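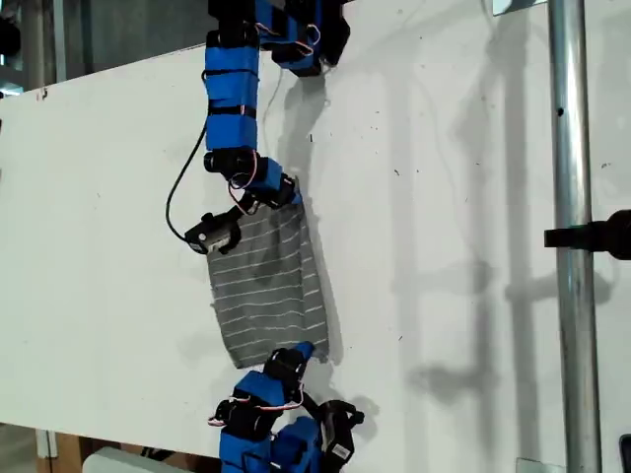
In praise of the town library's dullest shelf

Every library has a shelf that hardly gets a poster. In Kurnilby, where I grew up and have lately moved back to, it is the local history shelf, which runs along the wall between the photocopier and the large print westerns. I want to make a case for it, and I want to make it loudly, because the county is asking whether shelves like ours should go into a store at Wustley, to be fetched on request with 5 working days' notice.

I can see why someone would suggest it. The borrowing figures are poor. Half of the books can't be borrowed at all, so of course the figures are poor, but let that pass. Some of the bindings are held on with tape. There is a run of parish magazines that stops in one July and starts again years later with a different vicar and a much better crossword. If you had a building to heat and a children's section bursting at the seams, you would look at that wall too.

But have you ever stood in front of it with an hour to kill? I went in last winter to look up one thing, the date the old swing bridge was taken down, and I came out at closing time with my coat still on and a headful of other people's business. I had read the minutes of a skittles club. I had read a pamphlet on the drains, by a man so in love with drains that he gave a whole page to a single bend in one of them (it is under the chemist's, and I now think of it fondly whenever I buy plasters). I had read a recipe for a pudding called Bailly, which none of my family had ever mentioned and which my aunt, when I rang her, could recite from memory. We made it that weekend. It is mostly suet and it is wonderful.

You can't ask for that. A request form has a box for the title and a box for the author, and I didn't know the title, and I didn't know there was an author, and I certainly didn't know I wanted the drains. Browsing is how people without a question find one. Put the books in a store and you keep them for those who already know what is in them, and those people, bless them, are few and getting on a bit.

Nelly Quispe moved here from Tanero, knowing no one, and took a job at the dairy. She told me she read her way along that shelf in her first year to practise her English, starting at the left because it was nearest the radiator. By the spring she could tell her neighbours why their road had a kink in it. They had lived there all their lives and had no idea! She gives a walk on the subject now, and I've been on it twice, once in hail.

There's a scanning argument, and I'm not against scanning. I love it. Eleri Bellis has been putting the old rate books online in her evenings, and I have lost more sleep to those rate books than to any novel. Do more of it, please, and pay her. What the scans are very good at is answering. Type in a surname and up it comes, and off you go with it, and you miss the odd fellow on the next page who paid his rates in geese. With a book in your hands you'd have met him on the way.

And some of it won't scan, or not in a way that keeps what matters. Our copy of the flood history has been written in by three different hands, at least one of them furious. "Rubbish, it came up to the second step," says the margin, in pencil, and underneath in ink, "Third step. I was on it." I'd put those two lines above the whole of the chapter they sit beside. A clean copy was the one chosen for scanning, naturally.

The sum mentioned for keeping the shelf where it is, with a bit of repair, is 3,000 pounds. I don't think that is nothing, and I've sat in enough cold halls to know what else it would buy. Kirsty Staniforth, who wrote to this page in favour of the store, says the space would take a table and chairs for the homework club, and she is right that they need one. I'd like them to have it. I would put it slap in front of the local history, so that a bored 12-year-old who has finished with fractions can lean back and pull out the skittles club. Bored children are the best readers of this sort of thing. I was one. I found my great-grandfather in a list of people fined for letting a pig into the bank, and I've never got over it, and I don't intend to.

What would I do with the shelf, if I had my way? Very little. A lamp. A chair that doesn't tip. A box where people could leave the things they were about to throw out - programmes, menus, the rules of clubs that have folded - with a pencil beside it so they could write down what they are. I'd turn some of the books face out, and I'd change them when I felt like it. I'd start with the drains.

The county is taking views until 24th April, and the form is on the desk by the door in Kurnilby as well as online. It's 2 pages long and most of it is about parking. There is room at the end for other comments, and if you run out of room you can do what our flood readers did and carry on up the margin. Go and have a look at the shelf first, though. Start at the left, by the radiator, and take a flask.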